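# Attendance and Record Keeping in a Youth Group: the Zimside Explorers

Hanan Khoury
Community and Youth Work, second-year project report

## 1. Aim

The project looked at how a uniformed youth group keeps its attendance records, and whether the rules in its handbook are followed on an ordinary meeting night. I chose the Zimside Explorers, who meet in a school hall and have three sections: Juniors, Middles and Seniors.

## 2. Background

The group has 116 members on its roll. Under the handbook, every section must have a lead and a deputy, and a register must be taken within ten minutes of the opening. A member who misses four meetings in a row is to be contacted at home. After six, the place is offered to the next child on the waiting list.

The Clunano district, which the group belongs to, asks for a summary of attendance each term. It does not say how the summary should be made.

## 3. Method

I read the paper registers for the autumn and spring terms and typed them into a spreadsheet. I also went to meetings in February and spoke to the section leads. Parents were not interviewed, as the ethics form did not cover this.

Names were replaced by codes before any analysis. The registers stayed at the hall.

## 4. Findings

The Juniors' register was complete. The Middles' register had gaps, mostly on nights when the lead was away and the deputy used a loose sheet. Some of these sheets were later copied in and some were not. The Seniors sign themselves in, and their signatures are sometimes hard to read.

The four-meeting rule was known to all the leads but used differently. The Juniors' lead rings after two meetings. The Seniors' lead said she waits – older members often have exams and come back on their own.

No lead could say for certain when the six-meeting rule had last been used. The waiting list is kept by the group secretary, who does not see the registers until the end of term.

The annual camp at Gurar has its own list, with a deposit book and a budget of £400 for shared kit. It was the most carefully kept record I saw.

## 5. Recommendations

- One bound register for each section, used by leads and deputies alike.
- Registers passed to the secretary monthly.
- A line in the handbook on what to do during exam periods.

## 6. Limits of the project

Two terms is a short period, and the missing sheets mean that the figures for the Middles are too low. Pálfi's model of volunteer workload was on my reading list but I did not have time to apply it.
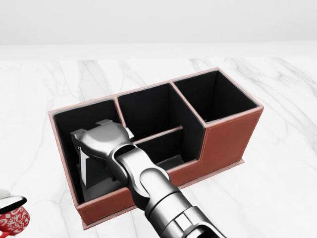
*Desk organiser with four open compartments, computer-rendered.*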